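Leilani Van Dusen had the kettle on before I'd even found somewhere to put my coat, and for the first half hour we talked mostly about her mother's plum cake. She has been mending old quilts for 18 years now, and she still gets a little flutter when a new one comes out of its bag.

"You smell it first," she told me, laughing. "Cedar, or somebody's attic, and you start wondering who slept under it!" 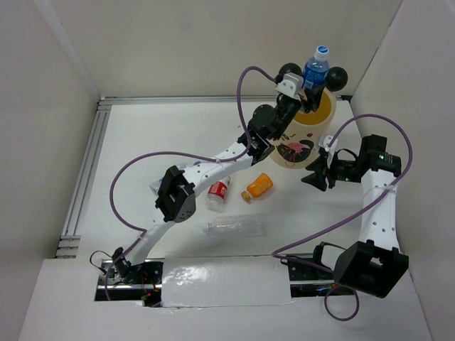

She learned from Alaric Crenshaw, a retired tailor who lived two doors down and let her sit with him on October evenings (his wife kept the cookies coming, which helped). "He made me unpick everything," she said. "I did one little star 29 times, and I cried over it, and then he framed it."

It still hangs in her hallway, a bit crooked, and she straightened it on our way out to look at the garden.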